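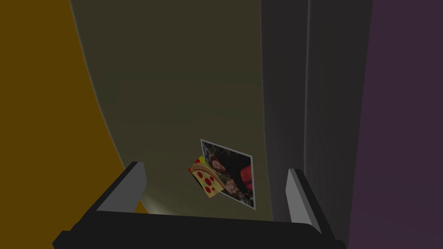

Woltik arm, second report: June

Filed under: Shared Workshop Builds / Grant Updates

Hi Solène, and hi to whoever else at Navaratnam gets these forwarded. I promised the second report would be shorter than the first and I've already failed, so grab a coffee. You asked for three things last time: where the arm is, where the money is, and what I'm doing on the computer when I say "I'm working in sim tonight." I'll go in that order, more or less.

The arm itself

Woltik is standing! It's bolted to its bench at Lorkutwood, on the heavy plate we had cut in April, and the base no longer creeps when the shoulder swings fast. That was the big complaint in my first report. The fix was boring — thicker plate, longer bolts, and a rubber sheet between plate and bench that I cut out of an old doormat. I'd been planning something much fancier with a cross brace and I'm glad I tried the doormat first.

The elbow is the part I'm least happy with. It still has a bit of slop when it changes direction, enough that if you hold the wrist and wiggle, you can feel the click. I swapped the belt and it got better. I re-tensioned it and it got better again, and then it warmed up and got worse. I think the idler mount is flexing. It's printed, and I printed it lying on the wrong side, so all the layers run the way you don't want them to. A new one is on the list for Thursday, when I have the good printer booked for the evening.

The gripper is done as far as mechanics go. Two fingers, one motor, and a stop at each end so it can't chew itself up. I haven't settled on a pad material. I've got silicone sheet, some bike inner tube, and the grippy stuff people put under rugs, and the rug stuff is winning so far on the simple test of picking up a magnet without it squirting out sideways. It looks awful. I don't care!

Wiring is wiring. I redid the whole harness after a cable got pinched at the wrist and took the motor controller offline in the middle of an open evening, with people watching. The new run goes up the outside of the forearm in a loose sleeve and has enough slack for the wrist to turn all the way both directions. I also labeled both ends of everything, which I should've done in the first place and which you may remember I said I had done. I had labeled one end.

Money

You gave us $2467, and as of this report I've spent $1069 of it. Most of that went to the motors and the controller board, then the plate, then a long tail of bolts, connectors, sleeve, belts, and filament. The motors came in under what I'd budgeted, so I haven't had to touch the backup money. Receipts are in the shared folder, including the one from the hardware store that I photographed so badly you had to ask for it again (sorry, the new one is readable).

What's left is earmarked for a better wrist bearing, a spare motor, and the proper emergency stop box we talked about. I'd like to move a little of the bearing money over to a used graphics card, if you're OK with that. The reason is the next section.

What I do when I'm "working in sim"

Before Woltik gets to do anything near a real kitchen, I run it in a simulated one. I built the rooms in Stetow, the simulator I started using over the winter, and the look is deliberately plain: flat walls, strong colors, no clutter I didn't put there myself. The view I use most looks down past the gripper, so you get a big black palm and two fingers with whatever is in front of them in between. It takes a while to get used to driving that way. My first evening I kept turning left when I meant right, and I parked a finger in a wall more than once.

The job I've been chewing on is the magnet one. If you remember from the application, the end goal is a helper arm for fiddly household stuff, and taking something down from a door and putting it back is a nice small version of that. So I have an olive door with a photo on it and a pizza-slice magnet over one corner of the photo, and the arm is supposed to come in, take the magnet by its edges, lift, and not drag the photo along. The photo sits at an angle on purpose. When everything's square to the door, you can cheat without knowing you're cheating, and I wanted the software to have to look at the thing and pick its own approach.

Out of the last batch of 29 runs, 19 ended with the magnet in the fingers and the photo still where I'd want it. I'm pretty pleased with that for a hobby setup! The misses were mostly one kind of miss: the fingers came in too high, closed on nothing, and the arm carried on with its plan as if it had the magnet. I've added a check on the motor current at closing, so it should at least notice when its hands are empty. That check runs in sim already but I haven't tried it on the bench.

Slow part number two is dark colors. I made the rooms dim because my own kitchen is dim in the evening, and that's where I'd like to demo this. The depth estimate gets vague when it's looking at dark green next to black, and corners are where it shows the most. So I've spent a couple of nights sending the arm off to stare into corners with nothing to pick up, and comparing where it thinks the surfaces meet with where I know they meet. 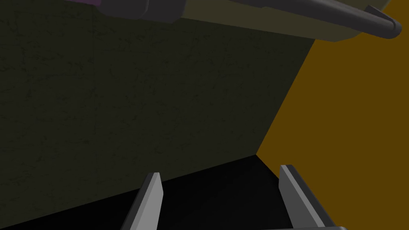

Corner check in the Stetow room: fingers open, dark green on the left, mustard on the right, black along the bottom.

The mustard side is easy for it, and the edge where the mustard meets the green comes out well too. The bottom of the green wall is where I lose confidence in the numbers. I put a streaky, mottled surface on the green to give the software something to hold on to, and I'm still deciding whether I made it too faint to be any use. I'll try a stronger version next, and a brighter room after that, changing one thing at a time like a grownup.

This is also where the graphics card comes in. My laptop can run one room at a time, slowly, with the fan screaming. With a used card in the workshop desktop, I could leave a batch going overnight and come back to it in the morning. I've found a couple of listings I like and can send you the links. If the answer's no, that's fine, it just means the batches stay small and I keep sleeping next to a hair dryer.

Behind, ahead, and stuck

I'm behind on the bench tests. The plan said I'd have the real arm pulling a real magnet off a real door by now, and I don't. The harness took two weeks I hadn't planned for, and I don't want to run the arm anywhere near another person until the e-stop box is in. The door panel for the bench is cut and sanded, at least, and there's a steel sheet glued to the back of it so magnets will stick.

I'm ahead on the gripper and on the sim rooms, both of which I thought would eat the whole summer.

And I'm stuck on one small dumb thing, which is where to mount the camera. On top of the wrist it sees well and hits the forearm at full bend. Underneath, it's safe and gets a lovely view of the bench. I have a bracket half drawn that hangs it off to one side. If anyone on your end knows somebody who's done this on a small arm, I would love an email.

Next up

Reprint the idler mount and put the elbow back together. Wire in the e-stop. Try the current check on the bench with the gripper alone, no arm motion. Stronger texture on the green wall, then rerun the corner checks. Pick a pad material (it's going to be the rug stuff).

Solène, you mentioned you might be passing through and could stop in. Please do! Evenings are best, any time after 6, and the side door at Lorkutwood is the one that opens. Text me first and I'll have the arm powered up and the bench cleared off. Let me know about the graphics card whenever you get a chance, and I'll hold off buying the bearing until I hear from you.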